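Tidying a Very Small Kitchen: our project report
By Kayode Dauda, 2023-08-04

Our group spent 3 weeks of the term on a single question: how much can you cook and put away on one benchtop when there's no room for a second? We're all in share houses around Donville, so I'll admit we had a personal stake in it (my own kitchen is barely wider than its doorway!).

We settled on a little toaster oven for the cooking and a plastic drawer unit for everything else, and kept both on a cream tabletop.

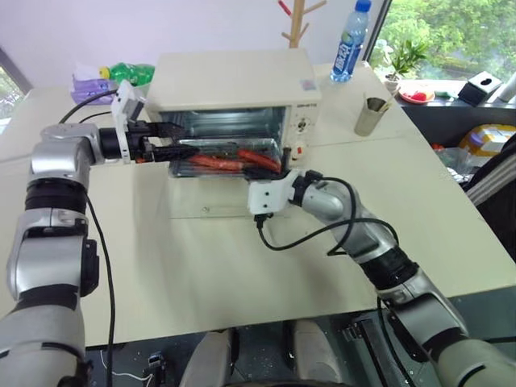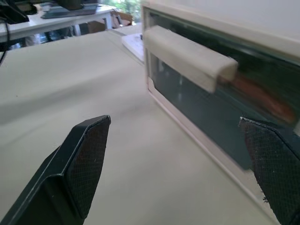 The menu stayed simple on purpose, mostly snags and toast, and I can't say any of us minded. Our first layout put the drawers beside the oven door, and we were forever shuffling things about to get a tray out, so we moved them well clear and left the front of the oven open. It felt like a waste of good bench at first, but everyone came round to it. See-through drawer fronts also earned their keep, and we'd happily pay a few dollars extra for them.

We'd still like to try the whole thing again with washing up included, which we left out for want of a sink.

Contact: Pondside Student Projects, Room 687 | © Pondside | Back to top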